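The Prallano Oil – a slow, honest finish for tables that get used

We started making Prallano because Fiifi Sulemana got tired of sanding the same kitchen table every April. He had tried the shiny stuff, which looked wonderful for a season and then went cloudy wherever anybody set down a mug, and he had tried plain oil from the hardware store, which never quite seemed to dry (his shirtsleeves can confirm this!). What he wanted was something you could wipe on with an old T-shirt on a Saturday morning and forget about until the next year. It took us a good long while to get there, but we're very fond of the result, and we hope you will be too.

Prallano is a blend of plant oils and a little wax, mixed in small batches at our shop in Bredden. It soaks into the wood and dries to a soft, low sheen. You'll still feel the grain under your hand, and if your table already has a few dents and stories in it, those stay right where they are.

**What it works on**

Bare or previously oiled wood, indoors. Oak, walnut, maple, cherry, beech and ash all take it nicely. Pine does too, though it drinks a lot on the first coat, so buy the bigger can if you have a big pine table. It will not soak through varnish or paint. If water beads up on your table and just sits there, there's probably an old finish on it that needs to come off first.

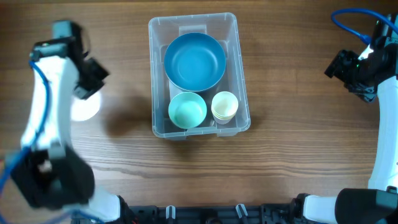

Before you start, wipe off the dust and let the surface dry completely. Pour a little oil onto a lint-free cloth and rub it along the grain, working in patches no bigger than a tea tray. Leave it for fifteen minutes, then buff away everything that hasn't gone in. Please don't skip the buffing – nearly every unhappy letter we get is about a sticky table, and nearly every sticky table had too much oil left on it. Let it sit overnight and do it again. Two coats is plenty for most people, and Esi Antwi, who runs our order desk and will happily talk tables all afternoon, puts a third on hers for the holidays.

**Drying and care**

Dry to the touch overnight, ready for light use the next day, fully hardened in two weeks. Until then, go easy with hot dishes and wet glasses. After that, a damp cloth and a drop of mild soap will handle the everyday mess.

**A word about rags**

Oily rags can heat up and catch fire by themselves. Lay them out flat outdoors until they're stiff and dry, and never ball them up in the trash.

**Sizes and ordering**

- Small can: one coffee table, two coats
- Large can: one dining table, two coats, with some left over for the chairs
- Color: Clear, or Dogbe (a warm, slightly darker brown)

Orders go out twice a week. If you can't decide between Clear and Dogbe, ask Esi for a sample packet of each and try them on the underside first.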